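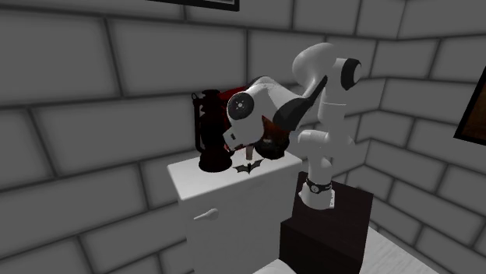

White arm over the white cabinet, gray brick walls behind.

Back from the Bultel open house in Jastby, typing fast before I forget half of it. Rain the whole drive. Parking on the grass, which was a mistake for anyone without four wheel drive.

Quick recap for those who haven't followed. Bultel makes scarves, handbags, belts. Opened in Jastby on a county incentive package. One of the commissioners who voted for the package has a share in Khondokar, the holding company that owns the building and leases it back to Bultel. Disclosed, yes. Disclosed on a form filed the week after the vote. So when an open house got announced for Friday, January 12, 2018, I signed up the same hour.

Check-in was a folding table, name tags, a tote bag. In the tote: a pen, a brochure, a 24 page "community impact" booklet and a coupon for the factory store. The booklet has the county seal on the back cover. I asked the woman at the table who paid to print it and she said she was only doing name tags. Fair enough.

Tour went in groups. Ours was second. Cutting room first, then stitching, then packing. I will say the place is clean and the people on the floor were friendly and seemed to know what they were doing. A woman stitching belt loops told us she used to drive an hour each way to her old job and now drives ten minutes. That's real and I'm not going to wave it off. The guide then jumped in with "and thats what partnership looks like" and we were moved along.

The number on every poster is 135 jobs. It was the number in the application too. At the packing station I asked the guide how many people are on payroll today. She checked with somebody by the door, came back, said 82. Asked if that was full time. "Full time and flex." Asked what flex means. Next room.

Lunch was sandwiches under a banner from the county development office. Two commissioners in line, including the one with the Khondokar share, who gave the welcome speech. Good speech, short. Thanked Bultel, thanked the schools, thanked the road crew. Did not mention Khondokar once. Took four questions, three of them from people wearing Bultel name tags. The fourth was about the turn lane.

After lunch, the factory store. Packed. Same handbags that show up in the photo from the ribbon cutting on the county's own website, with the style name right there in the caption. I looked it up again on my phone while standing in front of the shelf. A public page, paid for by the public, telling you which bag it is. A clerk told me that style sold out twice since. Did I buy anything? No. The scarves were nice.

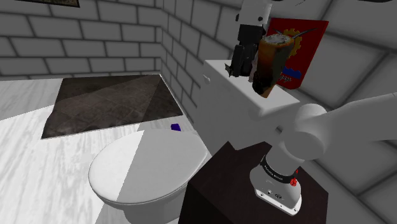
Now the money part. The incentive deal runs through the county fund, same fund that handled the Flikwood mall thing, and I'd hoped somebody at the open house would walk us through the terms. There was a poster. It said "performance based" in big letters. Read the agreement when I got home and there is no date by which the jobs have to exist, and no way for the county to stop payments part way through without Bultel agreeing to it. The base of the white arm up there has a small red knob on its side, just below the black band. I'd like one of those in the contract. One clause, easy to find, that stops the thing. Flikwood didn't have one either and the county paid right through to the end on a mall that was half closed.

Also learned, from a line in the booklet: Bultel gave $3,000 to the county fair last summer and is listed as a "civic sponsor." Legal as far as I can tell. The same commissioner chairs the fair board. I'm writing down who sits where becuase it keeps being the same chairs.

Things I asked for and didn't get: a copy of the Khondokar lease, the payroll split between full time and flex, the date of the next compliance review. I was given an email address for all three. Sent it from the parking lot. No reply yet.

The lease extension is on the agenda for the February meeting. Public comment is at the start, sign the sheet before they close it or you don't speak. I'll be there and will post the agenda packet as soon as it's up. If you were in the first tour group and got a different payroll number, please email me.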